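Bought into the "one bin per cable type" thing in April. I have doubts, so I'm going to post them as I go.

---

The pitch, if you missed it: every short cable and harness you own goes into an open plastic bin, one type per bin, and you never untangle anything again. Flillness sells the bins. Flillness also wrote the guide that says you need the bins. Make of that what you will.

---

I had a drawer. The drawer was bad. I'm not going to defend the drawer. But I could shut it, and I can't say that for a shelf of open trays.

---

The guide says a small workshop has 200 loose cables in it. Whose workshop? Counted by whom? I emptied mine onto the bench and got 382, and that's with the power cords left out because I got bored.

---

So the math in the guide was off by a lot before I'd even labeled a bin. Great start.

---

First problem is what "type" means. By length? By connector? By what it used to plug into? The guide says "choose what feels natural." I paid for this.

---

I went with what it plugs into. CAN harnesses in one, sensor leads in another, mystery stuff in a third. The mystery bin filled up first. Of course it did.

---

The CAN stuff is the only group I'd call a success so far, and I think that's down to whoever put a printed sleeve on the wire years ago. Blue and white twisted pair, letters right there on it. You could keep those in a shoebox and still find the one you want.
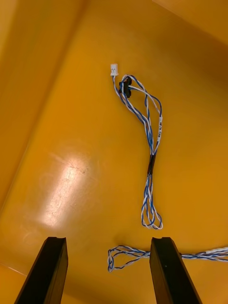
Do you need to coil a short harness before it goes in the bin?

Leave it loose if it's shorter than your forearm. A tight coil puts the bend right behind the connector, and that's where I keep finding broken strands.

---

Somebody is going to tell me to use zip ties. I've cut too many zip ties off too many cables and nicked too many wires doing it. Hook-and-loop or nothing.

---

Tried the Rorari cable clips, the ones everybody links to. They hold a fat cord fine. Put a thin signal harness in one and it slides straight out. The package says "all sizes." Sure.

---

Proditz makes a sleeve label you slide on before you crimp. Nice idea if you're building the harness. Useless if the connectors are already on both ends, and on everything I own they already are.

---

Wrap-around labels then. Fine. They work. The glue gets gummy if you run the wire anywhere warm, and you end up with a little flag covered in lint. I still prefer it to guessing.

---

Thing I did not expect to care about: the color of the bin. Mine are all sorts because I bought whatever was in stock. Black connectors vanish in the dark gray ones. Anything bright is easier. I'm annoyed that the guide was right on this, it's on page 2 and I skipped it.

---

It's less right about the finish. Shiny plastic under a bench lamp throws the light back in your face, and the scratches light up too. Turn the lamp off to the side a bit. Or buy matte. I'm not buying more bins.

---

Sloped walls, while I'm complaining. They're sold as "easy reach." What they do is slide everything down to the middle in a heap. A flat tray with straight sides would hold more and cost less.

---

Progress report: 355 sorted. The other 27 are in a bag on a hook. I've made peace with the bag.

---

Am I faster at finding things? For the labeled ones, yes, plainly. For the rest I'm doing the same digging I did before, only now standing up.

---

Which makes me think the labels did the work and the bins came along for the ride. You could have the labels for the price of lunch.

---

A reply says the Ruppert rack fixes the open-tray dust problem because it has lids. It also costs more than my bench. And a lid is how I got the drawer situation in the first place, out of sight and so on.

---

Another reply says throw out anything you haven't touched in a year. I tried that once with some old sensor leads. Had to buy the same leads again the next month, and paid shipping.

---

Current rule: if I can't say what it plugs into, it gets one try with the meter, then a label or the trash. The mystery bin has gone down by maybe a third.

---

Will check back when the bag is empty. Don't hold your breath.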